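Trerudine

Trerudine is an open-world adventure video game developed by Lumesance and published by Findgate. It was directed by Gil-soo Ra. 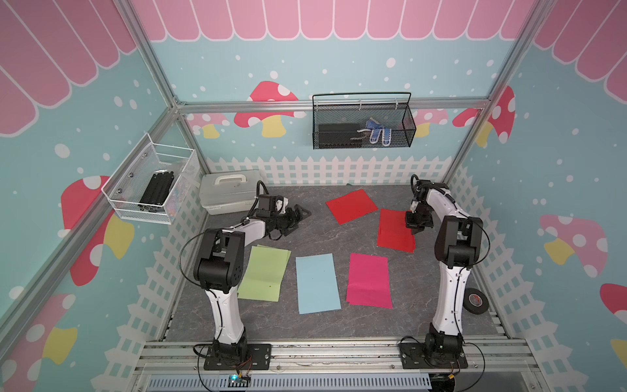
The game is set on a flooded island chain and follows Ishida, a ferry pilot who carries mail and passengers between the surviving towns. The player can sail to any harbor from the start, but storms close certain routes at certain times of year. The story is split into 7 chapters, each tied to one island, and most can be played in any order. The last opens once the other islands have been visited.

Gameplay

Most of the game is spent steering the ferry, trading goods and talking to townspeople. There is no combat. Passengers remember late arrivals and lost luggage, and some will refuse to board again – a system the studio calls the ledger. The boat can be repaired at any dock, though parts vary by town. A full playthrough takes 70 hours if the side routes are included.

Development

Ra began work on the game as a short sailing demo, with no towns or characters. The script grew to 1,963 pages during production, and several storylines were cut before release. A planned two-player mode was also dropped.

Release

The game came out in June for home computers. A patch released on Aug 17, 2026 added a manual save option and fixed a fault that left passengers stranded on the northern pier.

See also

Sailing in video games
Open-world design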